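Closing on the Durnholm house got moved to June, so a few notes from the last month of looking, for anyone else shopping out that way.

We saw 10 houses. Most were in Bollport, where the listings say "near the water" and mean a 7 minute drive to it.

The one we're buying is a ranch, 2662 square feet counting the finished basement. The listing counted it. The county doesn't. Check both before you compare price per foot with the place down the street.

Zinhle Modise was our agent. She made us go back in the evening, after 7, before we wrote the offer. Street parking was full by then and the neighbor's floodlight goes straight into the back bedroom. We still offered, but lower.

Inspection took most of a morning. Ferenc Illés did it. Roof is fine. Water heater is old. Two windows on the north side don't lock and one bathroom fan vents into the attic.

We asked for the fan and the windows. Seller said yes to the fan and gave a credit for the windows. Left the water heater alone – it was disclosed and we'd priced it in.

The garage is listed as a 2-car. It's deep enough for one car and a workbench. If you have a truck, measure the door.
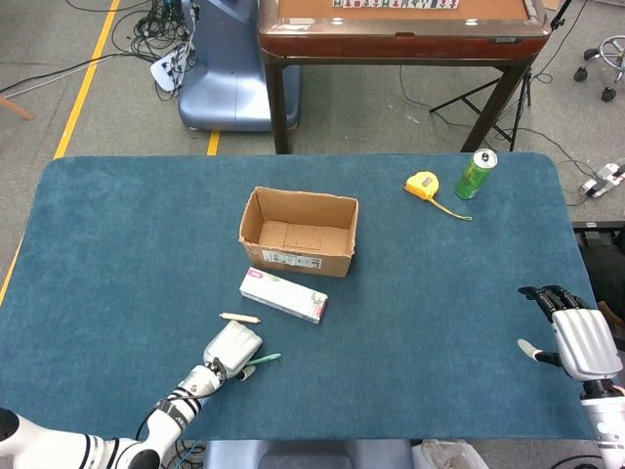 Lender wanted the bank statements a second time, all pages, including the blank ones. Send the blank ones the first time.

Also looked at a townhouse in Rusport. Nice kitchen, but the HOA covers the roof and not the gutters, and the fee went up twice in three years. Ask for the last few budgets.

Final walkthrough is the morning of closing. Will post the actual closing costs after that, next to the estimate.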